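I have been meaning to write something in praise of the slow kitchen for a while now, and a wet afternoon in June seems as good a time as any.

When we moved to Lomton I inherited my aunt's recipe tin, which holds 255 cards (my daughter counted them, bless her), and hardly any of them can be finished in under an hour. I grumbled at first. I was used to tearing open a packet at six o'clock and eating by ten past. But I started with her barley soup, then the plum chutney, and somewhere in all that stirring I found I was enjoying myself enormously – the radio on, the windows steamed up, and no great hurry to be anywhere else.

My neighbour Nantana Chareonsuk thinks I'm being sentimental, and she may well be right. She has two small boys and a long bus ride home from Jorkstead, and I would never tell her that she ought to be soaking beans. I only think that most of us could manage one long, lazy pot of something now and again, and that we'd be a little kinder to each other for it. 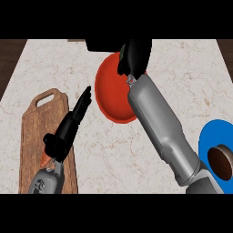

A pale marble worktop with rust-coloured veining.

You don't need a grand kitchen, either. My aunt did all her cooking on a shelf by the sink in Arnstead, and fed five of us every Christmas – with seconds, and usually thirds for my uncle.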